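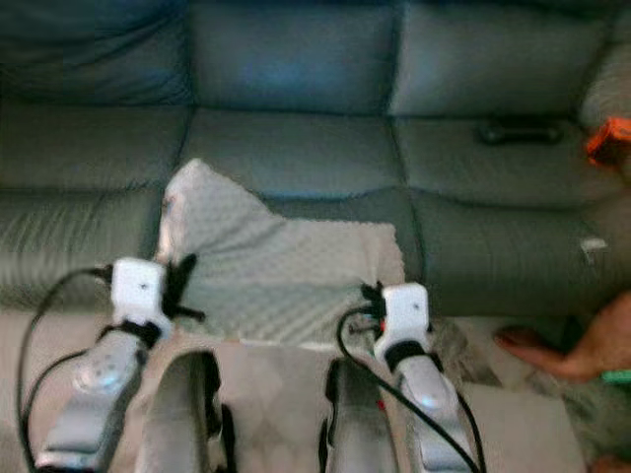 Both grippers just short of the cloth, left and right modules fastened on top. Cable from the left one loops out to the side.

Wrist module creeping on the left gripper, straps or bracket?
Posted in: Two-arm setups > Mounting and cabling

tiburcio_o
We run a two-arm cell on soft goods, mostly picking up and folding cloths off a sofa. Each gripper has the white sensor module sitting on top of the outer finger, held on with black straps. The right one stays put. The left one creeps. By the end of a session it has rotated a little toward the inner finger and the calibration check fails.

I re-tighten the straps every morning and it holds until after lunch. The log says the check has failed on the left 12 times since the start of March and never on the right. Same straps, same modules, same firmware. Before I go and have brackets printed I would like to hear what other people do.

Grippers are the Plurcombe soft-finger type, gray pads with the black rim.

mlanz
Look at your left cable. It comes out of the module in a big loop and swings out to the side before it goes down. The right one bends down across the finger and keeps going. Every time the left wrist rolls, that loop is a lever pulling on the module. I would fix that before touching the straps.

How is it held further down the arm?

tiburcio_o
One clip at the forearm, nothing between that and the module. I left the loop long on purpose because the first cable broke at the plug. It was too short and the wrist roll yanked it.

mlanz
Then you want the slack in a different place. Put an anchor right at the base of the finger so the bit between anchor and module never moves, and leave your loop between the anchor and the forearm clip. The module should not feel the wrist moving at all.

Pasaribu_bench
Disagree that it's mainly the cable. Straps on a rounded housing will always walk. There is nothing flat for them to bite on. We had the same thing at Ullbridge with no loop in the cable at all. Print a saddle that matches the curve and bolt the module to that. Straps are fine for a first week of testing and should go in the bin after.

jocampo
I have to argue for straps. Ours have run since last summer and when the arm clipped a table leg the module popped sideways and lived. On a bolted saddle it would have taken the hit. A replacement module costs us 515 and a strap is pennies.

What I do different is a strip of thin rubber between module and housing. Cut from an old inner tube. Wipe both faces with alcohol first. Trim the strap tails too, if they stick out toward the inner finger they can catch on terry or anything with a raised weave.

Pasaribu_bench
How often do you recalibrate though? A module that pops sideways also pops sideways a tiny bit when you don't notice.

jocampo
Every 200 cycles, plus after any contact that stops the arm. It takes me 2 minutes with the card. I don't mind it.

Pasaribu_bench
OK, that is more often than I'd put up with, but if you do it I see why it works.

anjani.k
Question on the pads while we're here. With dimpled cloth like that, do you close on the edge or on the surface? We get a lot of lint in the pads from that sort of fabric and grip gets worse over the day. I brush them out at every battery swap on the base.

tiburcio_o
A folded-up corner if there is one, otherwise the hanging edge. Pads get a damp wipe at lunch and one at the end. We haven't had grip trouble but I will look closer at the lint.

nkusuma
Coming from the maintenance side. Two cheap tests before anyone prints anything.

First, draw a pencil line across module and housing on both grippers. Run your normal program for an hour, photograph the lines. Second, unplug the left cable, tape it back on the arm and run the same hour. If the line stays put without the cable, Marlies is right. If it still walks, it's the straps.

Also swap the straps left to right at some point. They stretch, and a stretched one feels tight when you put it on.

And please e-stop before you put a hand in there. I have seen people adjust straps with the arms just paused.

tiburcio_o
Fair. Our rule is that the arms are stopped for any strap or cable work, and it is written on the cell.

I'll do the pencil lines on Wednesday.

tiburcio_o
Results. With the cable on, the left line had opened up enough to see from standing height. Right line unchanged. With the cable taped back, the left line moved by a hair, less than the width of the pencil mark.

So mostly cable, a little bit strap. I have put an anchor at the base of the finger, moved the slack below it, and cut a piece of rubber as jocampo described. Calibration check passed this morning and again at four.

mlanz
Good. Check the anchor tie after a few days, the first one I fitted worked loose.

Pasaribu_bench
I'd still print the saddle. The hair's width is the part that will bother you later. I can send you our file, it was drawn for the older Flarkari housing so you would need to open the radius up a bit.

tiburcio_o
Yes please, send it. I'll keep the straps on the right and try the saddle on the left, then compare over a couple of weeks.

jocampo
Keep a spare module on the shelf if you bolt it.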